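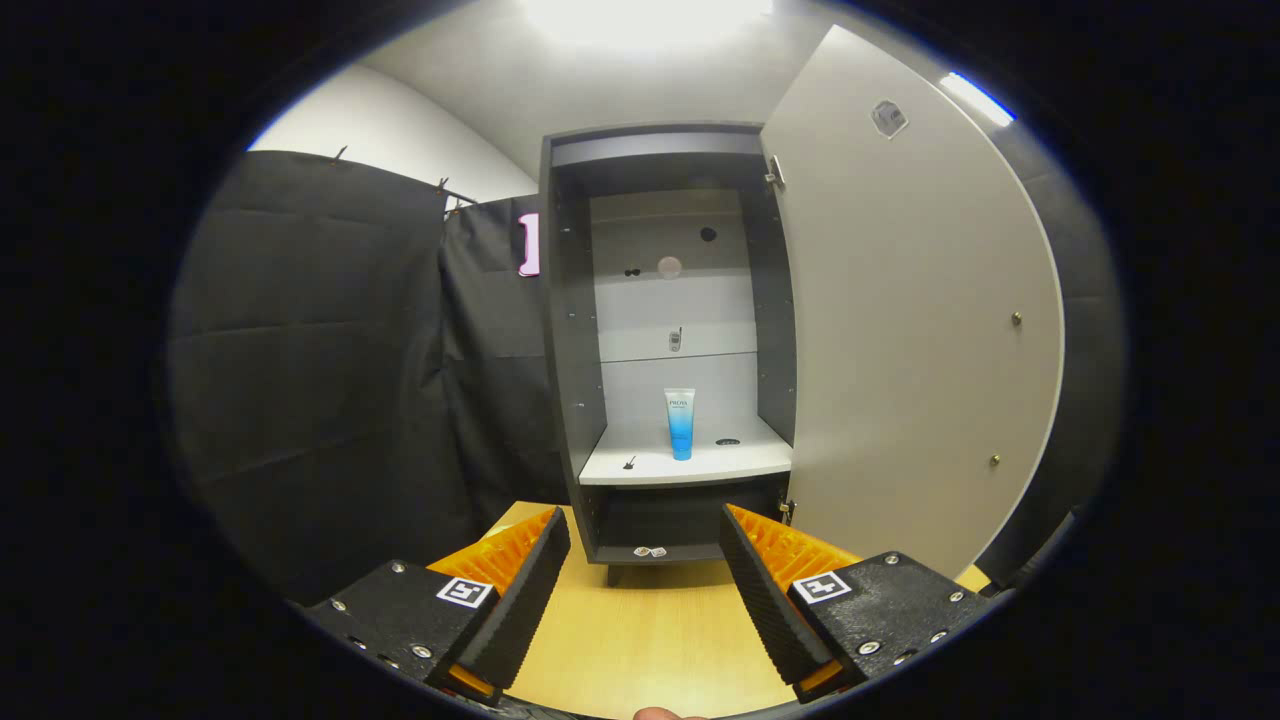
Dark grey cabinet, door open, tube on the shelf.

Sokeck: second album and short tour
Progress report to the regional music fund, second period

1. Where we are

The grant was made for three things: recording a second full-length album, pressing it on vinyl, and playing a run of small dates to go with it. At the time of writing the recording is finished, the pressing is booked but has not begun, and the dates are partly confirmed. The application said all of this would be done by the end of August. I did not believe that when I signed it, and said so in the covering letter, so I won't pretend to be surprised now.

The album is called Ibarra. It has nine tracks and is shorter than the eleven we promised. Two songs were dropped after the second round of sessions. One of them never had a chorus that anybody wanted to hear twice. The other needed a choir, and the choir line in the budget would have paid for half of one.

2. Recording

The basic tracks were done at the old mill in Caditz, in two blocks. The first block went badly. We had chosen the mill for its long stone room, which had been described to us as ideal for acoustic guitar, hurdy-gurdy and voice. It is a handsome room. It also has a road on one side, and most of the quiet passages from that block have a lorry somewhere in them. We kept three performances and threw the rest away.

The second block was recorded at night, starting at ten in the evening, which solved the lorries and caused an extra charge for the room. The charge appears under "Studio hire" in the accounts and has been taken from the contingency. The playing is better. Whether it is better because of the hour, the room, or the fact that we had by then rehearsed the songs properly, I can't say, and I would be wary of anybody in the group who claims to know.

The percussion was added later at our rehearsal space in Sellitz. Frame drums, a bass drum and a good deal of metal. The original plan had programmed percussion on four tracks, and this has been cut back to one. The programmed parts sounded very like the first album, and the application had made rather a lot of how different this one would be.

The words are all in place. The application described them as "a cycle on the drowned villages of the lower valley". Five of the nine songs are about that. The other four are about other things, and I would ask that the fund's own publicity avoid the word "cycle" if it can.

3. Mixing and mastering

Mixing took longer than planned. Every song went through several versions, and for a month or so we had the familiar trouble that the person who liked version two was never the person who liked version five. We settled it by listening to everything again on cheap speakers with the titles hidden. I had doubts about the method and still have them, but it did produce decisions.

Mastering is complete for both the digital release and the vinyl. The vinyl sides are uneven in length, with the long closing track making side B the quieter of the two. The mastering engineer warned us about this. We moved one song across and it helped a little. The remaining difference will be heard by people who own good turntables and look for faults.

4. Pressing and sleeve

We applied for money to press 800 copies. I thought this too many then and I think it too many now. The first album still sits in boxes under the rehearsal room stairs, and interest in this sort of music (dark, slow, mostly acoustic, sung in two languages) has not obviously grown since. However, the price per copy at the next size down was high enough that the saving was small, and the group voted to keep the number. My objection is noted here because the fund asked us to record disagreements.

Out of the full run, 40 will be set aside for review and radio. Past experience is that review copies sent without a personal note are wasted, so each will have one. We have also agreed to send nothing to magazines that sell the review and the advertisement together.

The sleeve is at proof stage. It has a plain front with the title only, and a folded sheet inside with the words. The first proof came back far too dark, with the text on the inner sheet barely legible, and a second has been requested. The application mentioned a hand-sewn booklet. That has been dropped, and I doubt that anyone will miss it.

5. Dates

The plan was for ten dates. Six are confirmed, two are being discussed, and two have fallen through. The two lost were both festivals, one of which has cancelled its smaller stage. The other simply stopped answering.

The confirmed dates are small rooms. Sellitz is the largest and will serve as the release concert. Caditz will be played in the mill itself, late in the evening for the reason given above. The remaining four are at clubs we have played before, where the door money is modest but paid on the night.

The application set a target of attracting "new and younger audiences". We have no honest way of measuring this at a club door. I suggest we report ticket sales and leave it there. If the fund needs something on age, it should tell us how it wants it gathered before the first concert.

6. Money

Spending is within the total, but has moved between lines. Studio hire is over, by the amount of the night charge. Travel is under, chiefly due to the missing dates. The booklet money has gone back into printing. We ask for approval to move up to 20 per cent of the unspent travel line into promotion, though I should add that the group is divided on whether promotion has ever sold one of our records.

No member has yet drawn a fee. Fees are due after the release concert and will appear in the final report.

7. Next period

The second sleeve proof must be approved before the pressing plant will keep our slot. If it is late we lose our place, and the plant has been frank that the next opening would fall after the release concert. In that case we would play Sellitz with no records to sell, and I would rather postpone. The fund will be told as soon as the proof is in.

The two open dates will be either confirmed or struck off by the end of next month. Digital files are ready and can be sent to the fund on request, for internal listening only.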